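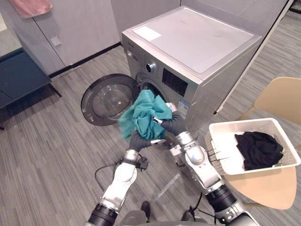 I've worked the linen side at Flitton for a long time now, and when Elaine Moura told us in May that a robot would be loading the washers, I went home and fretted to my husband all evening. Well, it's slow – slower than me, anyway! It takes a piece of clothing in those hands and feeds it up to the drum, and I catch myself wanting to help.

My mornings have changed more than I thought they would. I sort, I check pockets, I mend, and my back gets a rest from all that bending.
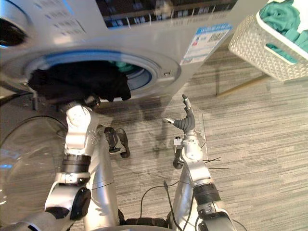
What I miss

The chatting, mostly. Two of us used to load together and put the world to rights, and now she's over at the Barbosa site.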